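Teeth for Life in Drulero: second progress report to the Siltitz Fund

2026-03-12
To: Brodie McPhee, program officer
From: Demetrio Alcaraz, project coordinator

Dear Mr. McPhee,

With this report I inform you about the work done after our first report, and about the changes I would like to discuss with you before the next payment. I have followed the order of headings in your form, with one more heading at the end for questions.

Where we are

The project wants to bring regular dental care, and some knowledge about it, to young people in the Drulero district who have left school and are learning a trade. As you know from the application, this group falls between two systems. At school they had a yearly check. When they start an apprenticeship the school check stops, and the adult dentist is something they arrange themselves, or in most cases do not arrange until there is pain.

We have now 79 apprentices registered in the project. The plan foresaw a higher number at this moment, up to 126, and I prefer to say this at the beginning of the report and not in the middle. The difference comes mostly from two employers who first agreed to take part and later asked to wait until their busy period is finished. One of them, the joinery firm Oyelaran, has confirmed in writing that it will join after the spring orders. The other has not answered my last two letters and I think we should not include it in our planning any more.

Of the registered apprentices, 18 had never visited a dentist without being sent by a school or a parent. We learned this from the first interview form, which they fill in alone. I mention it because it changed how we speak with them. Our invitation letter had phrases like "your usual dentist" and "your last appointment", and for these young people such phrases are a kind of closed door. The letter is now shorter and starts with the address, the bus line and what happens in the first ten minutes.

Dental checks

The checks take place at the Drulero clinic in the late afternoon, after working hours. We had asked first for the early morning, which was convenient for the clinic, but the apprentices start work very early and most employers did not want to release them. The move to late afternoon was made in January and attendance has been better from the first week. It has a cost: the clinic must keep one assistant longer and this is not in the original budget. See the part about money.

The dentist makes the check and writes a simple card with three possible colors. Green means come back in one year. Yellow means an appointment in the coming weeks. Red means treatment as soon as possible. We discussed for a long time if the colors are too childish for people who are almost adults. The apprentices themselves did not object. Several told me that they put the card in the same place as their bus pass, and this is what we had hoped for.

Eight of them received a red card. All eight were offered treatment inside the project. For six the treatment is finished, one is still in treatment, and one has moved to another district. With this last person we have tried to keep contact by telephone. We gave him the address of a clinic near his new home, but I cannot tell you if he went there.

A difficulty which we did not expect is the consent form. Some apprentices are under age and need the signature of a parent, while others in the same group are of age and do not need it. When we gave the form only to the younger ones, they felt that they were treated as children in front of their colleagues. Now everybody receives the same envelope with the same papers, and inside there is a page that explains who has to sign what. It uses more paper but it works without bad feelings.

Lessons at the workplace

The second part of the project is the short lesson. We go to the firm or to the training workshop, we speak for half an hour, and we answer questions. There are four lessons: brushing and what is between the teeth; food and drink during the working day; tobacco and similar products; and how to make an appointment and what it costs. I was afraid that the last one would be boring. It is the lesson with the most questions. Many young people believe that a first visit is very expensive, and they are ashamed to ask at the reception. We made a small exercise where they call the clinic in pairs, one speaks and the other listens, and the receptionist knows that we will call.

The lesson on brushing has been made shorter. We used a big plaster model of teeth borrowed from the clinic, and the apprentices found it funny for a moment and then lost interest. What they like better is the colored tablet which shows where the brush did not arrive. Each person does it alone with a mirror, and what they see remains private. We buy the tablets from Wistex, who also gave us the toothbrushes at the price for schools. The second delivery from Wistex came late and for two visits we had to work with a smaller kit.

The lesson on tobacco needs more work. Our material speaks almost only about cigarettes, and the apprentices speak about other products, some of which I did not know by name. The dentist has promised to rewrite this part with us before summer. Until then we give this lesson only where a dentist can come with us.

Food and drink in the working day

This is the lesson that we changed most, and I would like to write more about it. In the first version we had a table with grams of sugar and a list of what is good and what is bad. After the first visits we understood that the list did not help. A young person who carries material since five in the morning does not want to hear from a guest that he must drink water. Also the employers were not comfortable, as in many workshops the employer is the one who buys the drinks.

We now speak about time more than about products. Teeth can recover after something sweet or sour, but they need a pause. A can that is finished with the lunch is less of a problem for the teeth than the same can taken in small sips during the whole afternoon. This idea is simple, it does not forbid anything, and it can be tried the next day. After that we read labels together. We practice how to find the line for sugar, and the difference between the amount in one hundred milliliters and the amount in the whole can. Almost all of them read the first number and think that it is for the can.

We also speak about drinks without sugar. Many apprentices are convinced that these cannot harm the teeth at all. The dentist explains that acid is a separate question from sugar and that a drink can have the one without the other. She also explains why it is better to wait a while before brushing after a sour drink. This was new for most of the trainers too.
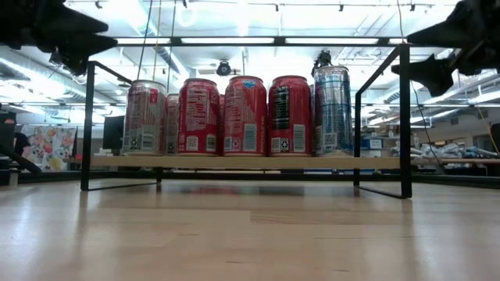

Demetrio Alcaraz

For the label exercise we use cans, as this is what the apprentices buy most, and the nutrition text on a can is small and curved around the side, so it needs a little patience to read. I have asked the clinic if we can print a larger copy of some labels for the groups where reading is difficult. Some apprentices arrived in the country not long ago and are learning the language at the same time as the trade. With them we take the lesson more slowly, and a colleague from the evening language course has offered to repeat the most useful words the week after our visit.

Cooperation with employers

The relation with the employers is in general good. What they want from us is that we arrive at the hour we have said and leave at the hour we have said. One time we were late by bus and the trainer had already started the machines again, and we had to go home without giving the lesson. After this we always take the earlier bus.

Two firms have made changes by their own decision. One has put a water tap in the break room. The other lets apprentices go to a dental appointment in working time without taking it from their holidays. I have asked if we may write about this on our page, and the second firm prefers that we do not mention its name yet.

Money

The spending is inside the total budget, but not every line is as planned. We spent less on travel, as two employers are not yet participating, and less on printing. We spent more on clinic hours, for the reason explained before. I ask you kindly for permission to move the unused part of the travel line to the clinic line. The total stays the same. The detailed table is in the annex, with copies of the invoices from the clinic and from Wistex.

What comes next

In the next period we want to start with the group at Oyelaran, complete the new tobacco lesson, and invite the first apprentices for their second check. The second check is for me the most important moment of the project. Coming one time is easy when the whole group comes. The second time each person receives an own appointment and must come alone. We will send a reminder by text message two days before, as the clinic advised.

I should also tell you that our assistant will be on parental leave from early summer. We are looking for a replacement with fewer hours. If we do not find one, I will give part of the lessons myself and the office work will be slower.

Questions to the Fund

Please let me know if the change between the budget lines is possible, and if you need a separate letter for it. I would also like to know if the Fund agrees that we replace the employer who does not answer with the training workshop for cooks and bakers, which has asked to join. They work with sugar every day and must taste during work, so the lesson on food and drink would have to be prepared again for them. I can send a short plan for this if you wish it.

You are welcome to visit a lesson or an afternoon at the clinic. For the clinic we need to ask the apprentices before, so a little notice would be good.

With kind regards,

Demetrio Alcaraz
Project coordinator, Teeth for Life in Drulero

Annex: budget table, copies of invoices, the new invitation letter, the text of the page about signatures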